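Vasisden Booth Demo Handbook
Section 6: Running the cloth table at an open day

For crew on shift. Read it the night before, not at the booth. Covers the seated demo only. Walking demo is section 10, different crew, different insurance.

6.1 Before doors

1. Get there an hour before the public. Parking at the Echevarría hall is the loading side, show the pass, don't argue with the gate.
2. Power first. Robot charger and the booth lights go on separate circuits. If the hall gives you only one, call Roman Kaczorowski before plugging in anything.
3. Check battery. Under 115 minutes showing on the panel, swap it now. Swapping in front of visitors takes forever and they wander off.
4. Walk the floor tape. Any lifted corner, press down or re-tape. Kids pick at it all day.
5. Wipe the glass. Both sides. Ammonia-free cleaner only, the green bottle in the Andano crate.

CAUTION: Never wipe the glass with the arms live. Stop button in, light red, then wipe.

6.2 Seating and arm check

1. Robot is seated with the legs under control hold. Confirm HOLD on the tablet for both legs.
2. Lift both arms to READY. Slow speed. Somebody stands at the stop button, and stays there untill the arms quit moving.
3. Open and close each hand 5 times. Listen. Clicking from a finger joint = call it in, run one-handed or not at all.
4. Look at the wrist cables. There should be slack in the loop through the whole turn of the wrist. Tight at any point, stop and re-route.
5. Run the head camera check. Glare on the glass is the usual trouble. Tilt the nearest booth light away from the table, check again.

Note: hall lights change once the doors open. Do step 5 a second time then.

6.3 The cloth run

Program name on the tablet is TINDER CLOTH (Tinder is the house name for the handling software, has nothing to do with phones, visitors will ask). Pick CLOTH A. CLOTH B is the towel version and it's not ready.

1. Tray on the glass, toward the robot's left. Cloth where the right hand can reach it.
2. Press START. Step back behind the tape.
3. Right hand takes the cloth. Left hand stays open.
4. Wait for the tablet to show GRIP OK before you start talking. If it says GRIP LOW, press RETRY once. Only once.
5. Press NEXT for the two-handed part.

At step 3 the head camera view on the tablet should be close to this. Cloth in the right hand, left one open with the fingers spread, tray over on the left. Creases in the cloth are fine.
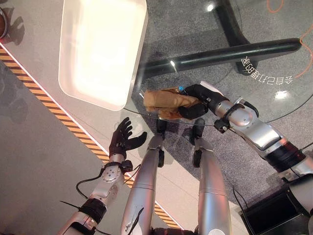
Page 6-5

If the cloth isn't in the right hand at this point, don't press NEXT. Press STOP, then HOME, reset the cloth by hand and start over from step 1. The program does not know it missed. It will go through all the motions with nothing in its fingers and people film that.

White lettering on the glass reads backward in this view. Normal. Leave the table the way it is, do not turn it around to fix the text.

6.4 Talking to visitors

Keep it short. A run plus questions should come out at over 10 minutes and that's already long for families.

- Say what the robot is about to do, then let it do it. Don't talk over the hands.
- "Is somebody driving it?" CLOTH A runs by itself, a person starts it and can stop it. Say that.
- "When can I buy one?" Don't give a date. Hand out the card.
- "Can it do shirts?" Not at this booth.
- Press go to the Andano desk. Take a name, walk them over.

No visitor reaches over the glass while the arms are powered. Not for a handshake, not for a selfie. Handshake requests: there's a seperate program, ask the lead, stop button manned.

6.5 If something goes wrong

Dropped cloth: STOP, wait for red light, pick it up, HOME, restart. If it went under the table leave it and use a spare, get the other one at the break.

Hand stuck closed: STOP. Do not pull the fingers open. Tablet, HANDS, RELEASE. If release fails twice, power down and call.

Arm drifts low toward the glass: STOP right away. Then call, don't restart. The June open day lost most of an afternoon over a restart.

Tablet freezes: robot finishes the current move and holds. Stop button still works. Reboot tablet, re-pair, back to 6.2 step 2.

Visitor over the tape: STOP first, be polite second.

6.6 Breaks and close

1. Break after every 6 runs. Arms to REST, stop button in, one person stays at the booth.
2. Feel the wrist modules with the back of your hand. Too warm to keep your hand there, double the break.
3. Log every run on the sheet, incl. the bad ones. Time, result, who was on the button.
4. At close: REST, power off, battery out, hand covers on. Cloths go in the bag with the log sheet.
5. Cables last. Coil them, don't wrap them around the charger.

Log sheet goes to Roman the same night, a phone photo is ok. Originals in the crate.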